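Punness Folding Clothes Rack, 22 Bar
Home > Laundry > Indoor Drying > Floor Racks

Item: Punness 22
Sold by: Beltov Home Supply
Status: In stock, ships from our own warehouse

The Punness 22 is a floor-standing clothes rack for indoor use. It holds a full washer load in one go and folds flat when the load is done. It is meant for apartments, basements and laundry rooms where an outdoor line is not an option, and for anything with a tag that says to keep it out of the dryer.

Punness racks have been in our catalog since we dropped the De Graaf wall models. The wall models were good racks, but they had to be screwed into studs, and a lot of renters sent them back. The floor rack needs no tools and leaves no holes.

Specifications

Type: folding floor rack, two wings
Number of bars: 22
Width across the bars: 31 inches
Length with both wings up: 71 inches
Height: 42 inches
Thickness folded: 3 inches
Frame: steel tube, powder coated
Bars: steel, same coating
Feet: rubber caps, replaceable
Color: white or gray
Assembly: none

Setting up

Stand the folded rack on its feet and pull the legs apart until the cross brace drops into place. You should hear it click. Lift one wing and swing the support wire under it into the notch, then do the other side. Load the center bars first. If only one wing is in use, keep the heavy items over the legs.

To fold it, lower both wings, lift the cross brace with one hand and bring the legs together. The hook on the side keeps the rack closed for carrying. It can go behind a door or next to a washer, and it hangs from a sturdy wall hook by the top bar.

What fits on it

The bars are 2 inches apart on the wings and a little wider in the center section. Socks, underwear and dish towels go on the wings. Shirts and pants go over the center bars, where there is enough drop below them that the hems stay off the floor. A twin sheet will fit folded in half over both wings. A queen sheet has to be folded in four and turned once, and it takes most of the day.

Printed T-shirts do best inside out or hung by the hem. A bar running across the middle of a print can leave a line in it, mostly on thicker prints, and the line does not always come out with the next wash. Give the shirt a good shake before hanging it and pull the side seams straight. Most cotton shirts handled this way need no ironing. 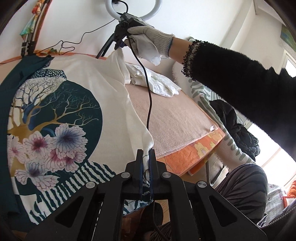 Sweaters should not go on the bars at all. Use the flat mesh shelf (sold separately, see below), which rests across the two wings and keeps the shoulders from stretching. Jeans dry fastest when hung from the waistband with two clips and the pockets pulled out.

Drying time depends on the room. With a window open a crack or a small fan running, a load of cotton shirts hung in the evening is normally ready by morning. In a closed room in December it can take a full day or longer. Leave one empty bar between heavy items if you have the space.

Care

Wipe the bars with a damp cloth now and then. Lint and detergent build up on them and can mark light clothes. Do not use scouring pads, which cut through the coating and let the steel rust. If the coating does get chipped, dab the spot with white or gray enamel and let it cure for a day before using the rack again.

The rubber feet wear out before anything else does. They pull straight off. Wet the inside of the new ones with a little dish soap and push them on.

Parts and accessories

Hella clips, bag of 24, fit all Punness bars
Mesh sweater shelf, white only
Rubber feet, set of four
Support wire, left or right (please say which when ordering)
Side hook with rivet

Parts for the older 18 bar rack are limited to feet and hooks. We no longer have support wires for that model, and the wires from the current one are too long.

Warranty

Two years on the frame, bars and hinges against faults in the steel or the welds. Feet and clips are not covered. Bent wings are covered if the rack was used for clothes. They are not covered if somebody sat on it.

Shipping and returns

The rack ships in one flat carton. Orders of up to four racks go by ground parcel service. Larger orders go on a pallet, and we will call to arrange a time. Returns are accepted within 30 days in the original carton. Please keep the two cardboard end caps, as the corners of the frame will punch through the box without them.

Orders for dormitories, motels and laundries

We sell to the trade by the carton. Our largest order this year was 194 racks for student housing, all gray, and we can still match that color for repeat orders. Stock at the time of this update is 1,880 racks, most of them white. For trade prices and delivery dates, write to Ayanda Gumede in the Beltov order office and include the quantity, the color and your ZIP code. Tell us if the building has no loading dock, as the truck then needs a lift gate.

Related items

Punness over-the-tub rack, 9 bar
Punness tabletop rack for baby clothes
De Graaf retractable line, 40 feet (remaining stock only)
Hella clip basket with hanging hook

Page last updated 2003-12-26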